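Cling film

Cling film, also called food wrap or plastic wrap, is a thin plastic sheet used to cover bowls, wrap cut food and seal dishes for storage. It is sold on a roll, usually inside a long, narrow cardboard box with a cutting edge along one side. The film clings to itself and to smooth surfaces such as glass and glazed china without the need for glue or string.

Materials

Early household film was made from polyvinylidene chloride (PVDC), which keeps out air and moisture well. Many makers have moved to low-density polyethylene, a cheaper material that clings less firmly. Catering rolls are often made of PVC - a stretchy film that suits trays and large bowls. Labels generally state which foods a film may touch, as some types should not be used with fatty foods such as cheese.

Packaging

Boxes for home use are made to fit a kitchen drawer. Strong colours are common and help shoppers tell film from foil and baking paper, which come in boxes of much the same shape. Larger catering boxes are kept on the worktop, and some have a sliding cutter in place of a toothed strip.

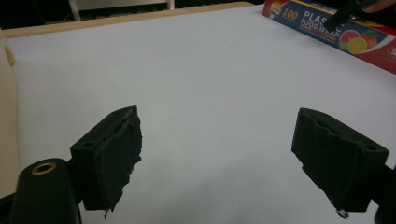

A red and blue box of plastic food wrap on a white tabletop.

The household museum at Lindness holds 258 food wrap boxes within a wider collection of 2,876 kitchen items. Most came from shops in Stekmont and the surrounding villages. The oldest 3 still have their rolls inside.

Use and storage

The film is pulled out to the length needed, held taut and torn down against the cutter. It sticks best to a clean, dry rim. In a microwave it should be kept clear of the food, with one corner lifted to let out steam, and only film marked for that purpose should be used. It is not suitable for a conventional oven. Rolls are best kept away from heat - the layers can fuse and become hard to part.

Disposal

Used film is seldom accepted in household recycling. The empty box and the cardboard tube can normally go with paper and card once any metal cutter has been taken off.

See also: Aluminium foil; Greaseproof paper; Food storage

Last edited Sep 24, 2026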